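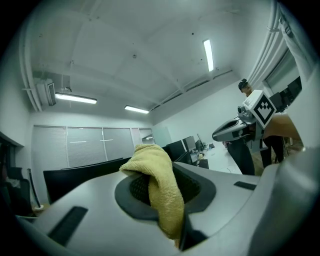 Yellow towel, ceiling lights on.

Morness FC forum > Club news > The captain's suspension

kallio_seija
Just got out of the supporters' meeting and I am so glad I went! The board confirmed it: 13 games for Uddin after what he shouted at the assistant referee, plus he has to finish the conduct course before he trains with the first team again. I've had a season ticket forever and this is the first time I've seen them put a player's behavior ahead of the table.

bistetti_end
13 is way too many. He apologized the same night. The league only asked for four, and we have the cup in November with no other center back who can head a ball.

lilibeth.a
@bistetti_end The league minimum is a minimum! My daughter plays under-12s and half her team has his name on their shirts. I want them to see the club take it seriously, and I loved that Kerttu Ikonen stood up and said so to the whole room.

bistetti_end
Your daughter would also like us to stay up, I bet.

lilibeth.a
She would, and she'll be there yelling for whoever starts :)

Sirkka_S
Does anyone know about the fine? I heard two weeks' wages and I heard nothing at all.

kallio_seija
There is one, they wouldn't give the amount. It goes to the youth section. Also 168 of us signed the letter asking for a written conduct policy and they've agreed to publish it!! Draft goes up on the club site next month.

eero_k
I signed, but I'm with bistetti on the length. Eight games and the course would have done it for me. What I do like is that it'll be written down, so the next guy gets the same treatment even if he's a 19-year-old on the bench.

Sirkka_S
Same treatment is the part I'll believe when I see it. Remember the keeper and the Puvix Cup bus?

eero_k
Ha, fair point. One game for that, wasn't it?

Sirkka_S
One game, and it was a friendly.

kallio_seija
Bring that up at the next meeting, please! 7:30, same place, doors at 7.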